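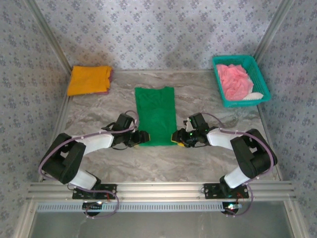 One reviewer of an earlier draft objected that a bimanual folding policy ought to be judged on the finished fold alone, and that reporting how each arm behaves on the way there only invites readers to tune for appearances. We take the objection seriously, and final fold quality remains the primary measure in Section 5. Intermediate behaviour is reported as well, for one practical reason: most of the failures we logged began well before the last crease, at the point where the two grippers disagreed over who was leading.

Figure 3. Two-arm workspace, with the grippers at opposite sides of a folded green cloth.

4.2 Coordination layer

The Kamach planner issues a single fold primitive to both arms, consisting of a grasp pair, a lift height and a target line on the table. Each arm then tracks its own half of the primitive through a local controller. In the first version of the software the halves were time-stamped once, at dispatch, and any delay on one side went uncorrected until the next primitive. The cloth was pulled askew, and the perception module (Fiadzo) would then report an edge that no longer matched the plan.

The current version replaces the dispatch stamp with a shared phase variable. Both controllers advance along the primitive only as far as the slower arm permits. If the gap between the arms exceeds 17 milliseconds, the leading arm holds position and keeps its grip force unchanged. Releasing and re-grasping was tried and abandoned — the cloth edge moved too far between the two actions for Fiadzo to recover it reliably.

Edge estimates are refreshed between primitives and are not used while the cloth is off the table. This is a limitation. Fabric in the air is poorly modelled by the flat-edge prior, and we preferred a stale estimate to a wrong one.

4.3 Trial procedure

Each configuration was run for 100 trials from a fixed set of starting layouts. A trial was stopped by the software after 90 seconds, and stopped trials were counted as failures in every table. Operators could halt the arms at any time but were asked not to touch the cloth once a primitive had been dispatched. Logs from both controllers were merged in Soveo using the phase variable as the common axis, so that a hold on one side could be read directly against the motion of the other.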